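Warp, Weft and Fringe: The Secret Life of a Tablecloth

Have you ever looked at a piece of cloth really, really close up? Grab a towel, a dish cloth or the sleeve of your shirt and hold it near your nose. See the tiny lines crossing over and under each other? You've just found threads, and they have been up to something clever!

Two teams of threads

Woven cloth is made from two teams. The first team is called the warp. Warp threads are stretched tight on a machine or frame called a loom, and they all run the same way, like lanes in a swimming pool. The second team is the weft. A weft thread travels across the warp, going over one, under one, over one, under one, all the way to the other side. Then it turns around and comes back!

At the Stalletex weaving room, a small table mat uses 200 warp threads. A weaver pushes each new row down snugly with a kind of comb, so there are no gaps. It sounds slow, but once you get into the rhythm (over, under, over, under) it's hard to stop.

Where do speckles come from?

Some cloth has stripes and some has checks, but my favorite kind has speckles. To make them, you mix threads that are almost the same color. Put pale pink next to cream and your eyes blend them together, so from across the room the cloth just looks beige. Come closer and the little dots pop out. It's like a magic trick you can eat lunch on!

Now for the edges. When a weaver finishes, the last threads have nothing to hold them in place, so they can wiggle loose and make a fringe. Some people fold the edge over and sew it flat, and that's called a hem. Others leave it shaggy on purpose. Look for the loose threads along the front of this table, hanging down below the drink carton and the bundle of straws.

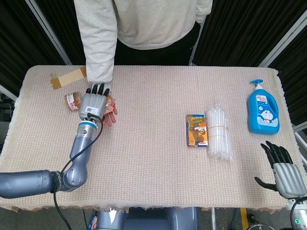

Make your own fringe

You'll need a square of loosely woven cotton or burlap (ask a grown-up which piece you can use) and a blunt needle.

1. Pick one edge. Use the needle to lift up the very last thread.
2. Pull it out gently, all the way along. It may come out crinkly - those bumps show where it went over and under!
3. Pull out the next one, and the next. After 14 threads you'll have a nice short fringe.
4. Tie little bunches together with a knot if you want the fringe to stay put.

Save the threads you pulled out. They make great hair for a puppet, or a cozy nest for a toy bird.

Words to know

Loom: the frame or machine that holds the warp tight.
Hem: an edge that is folded and sewn.
Fray: to come apart into loose threads.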